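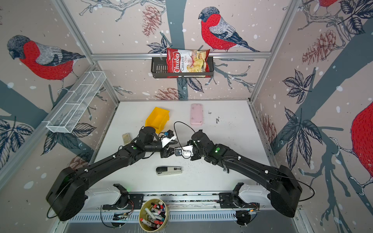 Left and right arms, white tabletop, green lights on both wrists

From: Corinne Hutchins
To: escobar-users
Subject: Re: [escobar-users] Jatau import drops card lines after batch rollover

Zulema Espinoza wrote:
> We moved the Trudville branch to the Jatau importer in May. The
> card deposits no longer match the bank feed. The export file has
> 946 lines and Escobar shows 27 fewer after import. There is no
> error in the log. Cash and cheque lines are all present. Is there
> a limit on file size, or should I be looking at the Visa mapping?

The file is well under the limit, which is 2000 lines per import. I would leave the mapping alone as well. An unmapped card type goes to the suspense account and still counts as a line.

Check the batch number column first. The terminals restart their batch counter after a firmware update, and Jatau builds its duplicate key from terminal ID, batch number and sequence number. The date is not part of the key. Once the counter restarts, new lines can collide with old ones and are skipped as duplicates. Skips are only logged at verbose level, so a clean log doesn't rule this out.
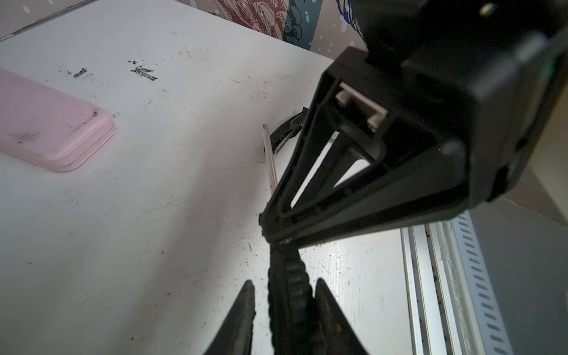 To confirm it, set the log level to verbose and import the same file into a scratch ledger that has a copy of last month's entries. Search the log for "dup key". If the count equals your shortfall, that's the cause.

The fix is to add the posting date to dedupe_fields in the branch config, then rebuild the index. Ours took about 80 seconds. Do the rebuild before the next import - otherwise the old keys stay in the index and the same lines get skipped again. Re-import the original file afterwards. Lines already in the ledger will be recognized and left as they are.

One caution: refunds posted after midnight carry the next day's date at our bank. If yours does the same, use the terminal date field instead.

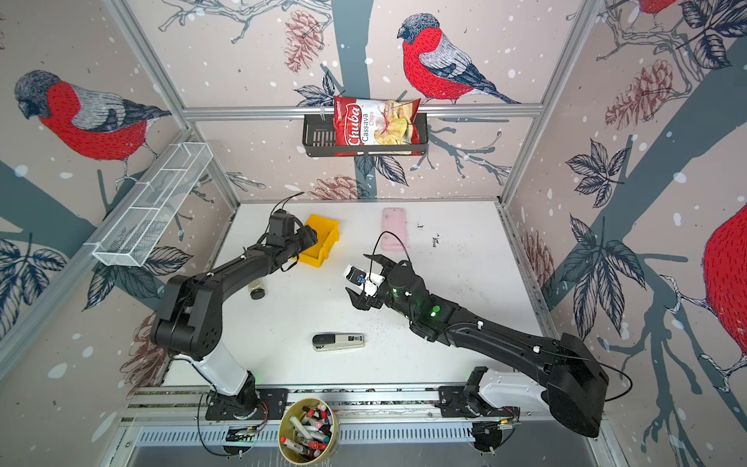

Yellow bin, left gripper above

If the counts still disagree after the rebuild, post the header row and the dedupe section of the config. Please strip the merchant number first, as the archive is public.

Corinne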